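Hand-held gripper kits: what we're budgeting for at Kedby
10 October 2026

We priced the second round of table-top stations in September. The list below covers one station, and the order is for 2. 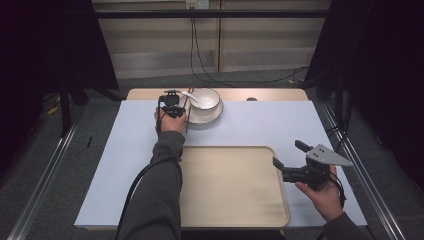 Lead time on the Zultell quote is 38 days, with freight to our door included. Keltosmont came in cheaper per pair but charges separately for cables and mounts, so the gap closes once everything is on the invoice.

Table and dishes
White plate, bowl and spoon, chopsticks, and a beige serving tray. All ordinary kitchenware, bought locally. We allow for 20 spare pieces a year, mostly bowls.

Grippers
Two black hand-held units, one for each hand. These are the biggest line in the budget. The camera module is quoted as its own item - check that before comparing totals.

Frame and curtains
Silver aluminum rails with a black crossbar, and black curtains at the sides. Vídalín cuts rail to length and we assemble it ourselves. Allow seven hours per station.

Power and cabling
Wall outlet behind the table, cables run along the floor. Cable covers are still to be added to the order - same supplier as the curtains if the colour matches.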